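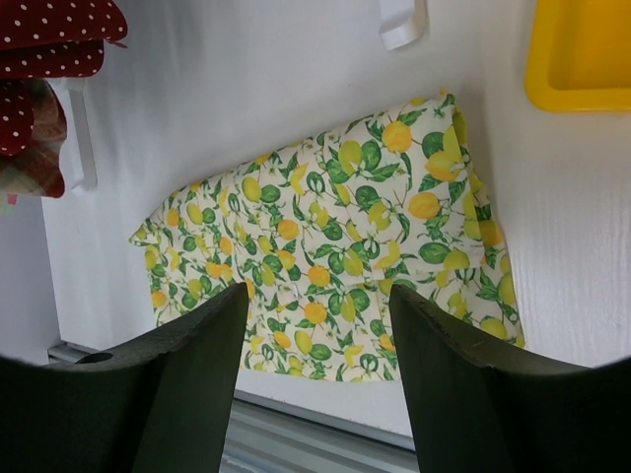

Lemon-print cloth, folded.

Foment Electric Kart Series: Frequently Asked Questions

3 min read

What is the Foment series?
It is a regional championship for battery-powered karts, run on the Trunesdale circuit. The first races were held in August. The track itself opened in 1990 and was resurfaced before the season.

Do I need my own kart?
No. Every driver races a Van Damme chassis supplied by the series. Karts are drawn by lot before qualifying, and you keep the same one all day unless it has a fault.

How fast are they?
On the long straight they reach nearly 50 mph. In the rain the motors are limited by software and lap times go up a good deal.

Who can enter?
Anyone 16 or older with a signed waiver. Drivers under 18 need a parent or guardian at the track. No race license is required for the Novice class, but the Open class asks for one completed season in any karting series.

What does it cost?
Entry is $103 per race day. That covers the kart, charging and timing -- it does not cover your suit or helmet. Helmets can be borrowed at the desk if you arrive early. Gloves can't.

How long is a race?
Two heats of 12 minutes, then a final of 20. The karts are charged between heats, so expect a wait.

What is the Sikness class?
It is the modified class. Teams bring their own motor and controller, but the battery pack must be the standard sealed one. Entries are limited to 42 karts for the season. Rules were last changed on 2019-11-30, so please check your copy.

Can I get a refund?
Yes, up to a week before the race. After that we move your entry to another date. If we cancel for weather, you can choose either.

Is there parking for trailers?
Yes, in the lower lot behind the pits. The upper lot is for cars only.

Comments (3)

pitlane_dad
Does the weight limit include the seat insert? The rule sheet says "driver as raced" and I can't tell.

Foment Series
Yes, insert included. You are weighed with everything you drive in.

kart44
Please put the charging times up somewhere. Last round we missed lunch waiting.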